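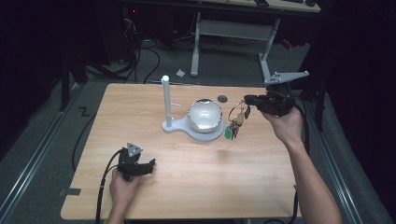

로봇을 앞에 세워 놓고 조종기로 하나하나 움직이는 것보다 손에 쥐고 그냥 해 보이는 쪽이 훨씬 덜 지친다, 다만 손이 빨라지면 로봇이 못 따라오는 것 아니냐는 말이 설명회 전부터 들어왔다. 맞는 지적입니다. 그 부분 답변은 아래 "속도 문제" 항목에 넣었습니다.

**보도자료 / 즉시 보도 가능**
**2020-11-04, 브루키멘트(Brukiment)**

# 브루키멘트, 양손 시연 장비 '플룬다노(Flundano)' 공개. 원격 조종 방식도 계속 지원

브루키멘트가 사람이 직접 쥐고 작업을 시연하는 핸드헬드 그리퍼 세트 플룬다노를 공개합니다. 한 세트에 그리퍼 2개. 오른손 하나, 왼손 하나. 손잡이를 쥐고 물건을 집고, 옮기고, 내려놓으면 그 동작이 기록되고, 기록은 로봇 팔 학습에 쓰입니다. 시연하는 동안 로봇 본체는 꺼 두어도 됩니다.

첫 적용처는 엘 카티브(El Khatib). 생활용품 정리 동작을 로봇에 가르치는 물스카(Mulska) 프로젝트를 브루키멘트와 같이 진행 중입니다.

## 어떤 작업을 가르치나

물스카의 작업 목록은 40개. 대부분 탁자 위에서 끝나는 일입니다. 그릇 옮기기, 뚜껑 덮기, 천 접기, 열쇠 다루기 등. 이 중 열쇠 묶음이 의외로 까다롭습니다. 고리는 얇고, 아래 달린 열쇠와 꼬리표는 손이 멈춘 뒤에도 흔들리고, 잡을 때마다 늘어지는 모양이 다릅니다. 그리퍼 턱으로 고리를 집은 채 탁자 바로 위 높이에서 옮기는 구간이 특히 그렇습니다.

반짝이는 그릇도 숙제였습니다. 표면에 조명이 그대로 비쳐서 카메라 영상만으로는 가장자리를 놓치는 일이 잦았습니다. 그래서 같은 그릇을 두고 조명을 바꿔 가며 여러 번 시연을 받았습니다. 받침대에 올린 경우, 탁자에 바로 둔 경우 따로.

## 지금까지 모은 것

- 유효 시연 717건 (중간에 끊긴 기록은 제외)
- 작업 종류 40개
- 처음 쓰는 사람의 연습 시간 20분
- 세트당 그리퍼 2개, 좌우 구분 있음

717건에는 원격 조종으로 받은 시연도 포함됬습니다. 두 방식의 기록은 같은 형식으로 저장되며 파일마다 방식 표시가 붙습니다. 나중에 섞어 써도 되고 갈라 써도 됩니다. 방식별 세부 건수는 이번 자료에 없음. 정리되는 대로 따로 냅니다.

## 손 시연과 원격 조종, 어느 쪽을 쓰나

작업에 따라 다릅니다. 양손을 같이 쓰는 일, 손끝에 걸리는 느낌을 알아야 하는 일은 손 시연이 수월했습니다. 열쇠고리처럼 얇은 물건은 원격 조종으로 집으려면 몇 번씩 헛집게 됩니다. 반대로 팔이 멀리 뻗어야 하거나 관절 한계에 가까운 자세가 나오는 일은 원격 조종 쪽이 낫습니다. 조종자가 로봇의 한계를 그 자리에서 보기 때문입니다. 손으로는 되는데 로봇 팔로는 안 되는 자세, 이게 손 시연의 가장 흔한 실패 원인이었습니다.

플룬다노 소프트웨어는 기록이 끝나면 이런 구간을 찾아 표시해 줍니다. 해당 구간만 버리거나 시연 전체를 다시 받거나, 선택은 사용자 몫.

## 속도 문제

서두에 적은 지적에 대한 답입니다. 사람 손은 로봇 팔보다 빠릅니다. 기록을 원래 속도로 재생하면 무리가 가는 구간이 나옵니다. 현재 방법은 두 가지. 시연할 때 소리 신호로 속도를 알려 주는 것, 그리고 재생할 때 시간을 늘리는 것. 뒤쪽은 매달린 물건에는 잘 안 맞습니다. 열쇠가 흔들리는 주기까지 늘어나지는 않으니까요. 이 항목은 아직 해결 중이며, 물스카 참여 팀에는 매달린 물건을 다룰 때 처음부터 천천히 움직여 달라고 요청하고 있습니다.

## 시연 참가자 안내 사항 (엘 카티브 현장 기준)

1. 시작 전 양쪽 그리퍼를 한 번씩 끝까지 여닫습니다.
2. 케이블이 탁자 모서리에 걸리지 않았는지 확인.
3. 물건을 놓친 시연도 지우지 말 것. 놓침 표시만 하고 넘어갑니다.
4. 쉬는 시간은 본인이 정합니다. 손목이 뻐근하면 바로 중단.

3번은 문의가 많아 덧붙입니다. 놓쳤다가 다시 집는 동작도 학습 자료로 씁니다. 단 유효 시연으로 셀지는 검수 때 정합니다.

## 일정 및 공급

플룬다노 첫 출하는 내년 2월. 물량은 40세트이고 연구기관과 교육기관 신청을 먼저 받습니다. 가격은 출하 전 공지. 기존 브루키멘트 원격 조종 장비 사용자는 소프트웨어만 올리면 같은 형식으로 기록할 수 있고, 추가 비용은 없습니다. 구형 제어기는 몇일 안에 호환표를 올릴 예정이니 그걸 먼저 봐 주세요.

물스카의 시연 기록 공개 여부는 엘 카티브와 협의 중. 공개하더라도 참가자 동의를 받은 기록에 한합니다.

## 문의

브루키멘트 홍보 담당. 현장 취재는 엘 카티브 측 일정에 맞춰야 해서 희망 시간대를 같이 적어 보내 주시기 바랍니다. 작업 목록 40개 전체는 요청 시 별도 송부.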